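Sports Studies, Year 2 project report
Group 4, Stotness College
Author: R. Naqvi

Does riding behind someone save as much as everyone says?

1. What we wanted to find out

Everybody in cycling says you should sit on a wheel. Club riders say it, the telly commentators say it, our own coach says it every session. We wanted a number for it on a road we know, with normal riders who train twice a week, not pros. So the question was: how much less power does the second rider need at the same speed, and does it change when the road goes up?

Original plan was also to test a line of four riders. Dropped this. Not enough power meters and one of the four had exams.

2. Where and who

The Pullside loop. Starts at the college gates, flat along the river, then the drag up past the water tower, then back down the other side. Main road crossing near the end so we stopped timing before that.

2 riders, both from the college club, similar weight, both on road bikes with power pedals. Called Rider A and Rider B in the results. Neither wanted their name in.

Tyres pumped to the same pressure each morning. Same bottles, same jerseys (the Flalitetti ones from last season, quite tight, so no flapping). Helmets were different, we only noticed this after the first runs and by then it was too late to change it.

3. Method

Each rider did the loop alone first. Then together with A in front, then together with B in front. Then a rest, then all again in the other order so that tired legs didn't spoil one set more than the other.

Target on the flat was steady speed, called out by the front rider. Gap between wheels was meant to be half a bike length or less. We did not measure the gap. Should have. A small camera on the seatpost would of done it.

Power was read off the head units afterwards and averaged over the flat part and the climb seperately. Wind we just wrote down as none, light or strong. Anything strong was thrown out and ridden again another morning, which cost us most of July.

4. Results

Flat part, Rider A alone: 300 watts.
Flat part, Rider A behind B, same speed: 200 watts.

That is a third less. Bigger than we expected. Rider B showed the same pattern but one of B's files was corrupted, so we only have one good run sitting behind and didn't want to put an average on it.

Climb: hardly any difference. Speeds were much lower there, so less air to push. A said it still felt easier behind, but the numbers don't really show it. Could be that it's just nice to have somebody to follow.

Descent: not used. Both riders freewheeled for most of it.

Heart rate was recorded too. A's strap kept slipping and gave 102 for the whole of one climb, obviously wrong. All heart rate left out after that.

5. Food and rest between sets

Kept the same every time. Porridge before, nothing but water on the bike, a proper meal once the second set was done. Start time 7 in the morning to beat the traffic. Riders kept a food diary, it's in the folder with the ride files. Nothing odd in it except one skipped breakfast, and that ride was repeated. 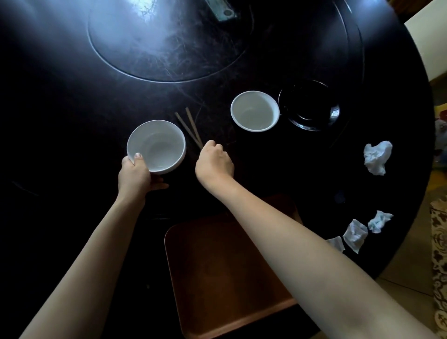

Fig. 1. White bowl and wooden chopsticks on the table.

6. Problems

Two riders is very few. Whatever we found is about these two on this road.

The speed wasn't perfectly steady. Looking at the files there are little surges out of every bend, worse when B was in front. The rider behind has to close the gap each time, so the real saving on a smooth road might be bigger than ours.

Pedals were zeroed before every ride but we never checked one set against the other. If one reads high then A and B can't be compared. Comparing A with A is fine.

Helmets, see above.

7. What we would do next

Borrow a third set of pedals and try the line of riders after all. Measure the gap. Use the old airfield instead of Pullside if the college can get permission, no bends and no vans. Also try it with a crosswind, as the club rides are nearly always in one and the second rider ends up half beside the first, in the gutter.

Ride files and the spreadsheet are on the shared drive under Stotness Group 4. The tab marked OLD has the wrong climb times in it, use the other one.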